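Flutberg table top, light wood
Item 2320 — curved edge

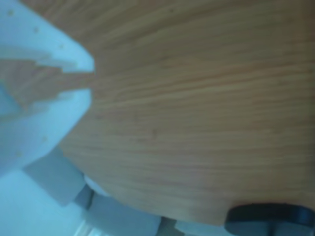
Details
Fine sweeping grain, pale orange-brown with slightly darker streaks. Few tiny dark specks, normal for this wood, not a defect. Edge is a broad soft curve, no sharp corner to catch your hip on.

Top only. Legs sold seperately, see Cula legs, item 1772.

Care
Damp cloth, dry right after. No bleach. Oil it once a year — we do ours in August.

Ordering
$469, pick up or delivery. Delivery is extra, ask Evanthia Xenos at the Itlow store befor you pay. Returns within 30 days, unused, in the original box.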